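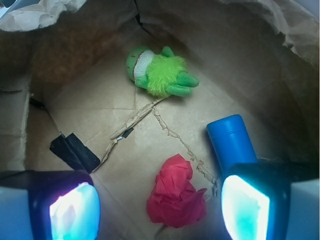 Girnau Hostel, level 2 room check, Friday. Smoke alarm tested, ok. Window latch bed side stiff, oiled. Red tissue paper scrunched up in the bottom of a brown paper one, so same rule for paper bags and boxes: empty before linen goes round, keep clear of heaters.

Lockers 1 to 20: no. 19 hinge loose, not fixd. Lionel to do
Fire door: closes, seal worn
Shower mat: missing, ordered
Hall extinguisher: tag in date

Recheck in June. A. Blackburn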